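How to Build a Long Run When You Train Alone
By Belmiro Abreu
October 25, 2019

When I began to run longer distances I had no coach and no group. I had a pair of old shoes and a loop behind my street. In this page I explain how I prepare a long run, step by step, and how I repeat it every week without getting hurt. The method is simple, but it asks for patience, and patience was for me the difficult part.

You should already be able to run 30 minutes without stopping. If you cannot do this yet, please stay with walking and easy running for some weeks more.

What you need

A watch which shows minutes. Distance is not necessary.
Shoes that you have already used at least several times.
A small bottle, or a belt with a bottle. I use one from Molline, and it does not jump too much.
A paper notebook.

Step 1. Choose the time, not the distance

Decide how many minutes you will run before you leave the house. For the first long run I recommend 60 minutes. Write this number in the notebook. When you run by distance, there is a temptation to finish faster, and then the easy run becomes a race against yourself.

Step 2. Choose a route that passes your door

My loop takes me 14 minutes at an easy speed. It goes up Wanyama Road, around the school, and back along the canal. I leave the bottle on the wall in front of my house and drink each time I pass. If something hurts, I am never very far from home. A loop is boring, I agree, but the boredom is also a part of the training.

Step 3. Start slower than feels correct

During the first loop you must be able to say a full sentence aloud. I say my own address, with the postal code. If I need to breathe in the middle, I slow down. People who walk their dogs have looked at me strangely because of this, and you will get used to it too.

Step 4. Eat before you are hungry

For runs under one hour I take only water. After one hour I eat something small, half of a banana or two dates. I tried the Rovis gels in July and my stomach did not accept them. Maybe yours will. Test any food on a short run first, and never on the day of an event.

Step 5. Prepare for the bad part

In each long run there comes a moment when the head wants to stop. For me it comes normally in the third loop, just before the hill. The legs are still working at this moment, so I look first at what the head is doing. These are the things I use:

Count 300 steps. Then decide again if you want to stop. Mostly I want to continue.
Look only at the next lamp post, and relax the hands.
Repeat one short phrase. Mine is in Portuguese and it sounds silly in English, so I keep it for me.

Please note that a sharp pain is a different thing. If you feel it in the knee, the foot or the chest, stop and walk home, and for the chest call a doctor immediately.

Step 6. Finish with walking

Do not sit down directly. Walk for five minutes, drink, and change the wet shirt. Then write in the notebook the minutes, the weather, what you ate and one line about your mood. My line is often only "tired, good". 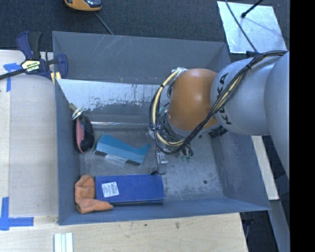 KUKA robot arm reaching into a gray bin

Step 7. Add a little each week

Add five minutes to the long run every week, for three weeks. In the fourth week go back to the time of the first week. This easier week is not lost. In my first year I skipped it two times, and both times I had to rest afterwards with a painful shin.

The other days stay short. I run two times more during the week, and one day I do exercises for the hips and the back on a Fluvik mat in the kitchen. With more than this, my long run becomes worse.

Frequent problems

I get a pain in the side. Slow down and breathe out strongly for some steps. Check also if you drank too much at once.

I am too tired the next day. The run was too fast. Keep the same number of minutes next week and run it slower.

I missed a week. Repeat the last run which you completed well and continue from there. Do not put two long runs in the same week to compensate.

My notebook has now 565 lines, one for each run, and I still read the old ones before I decide the minutes for the next week.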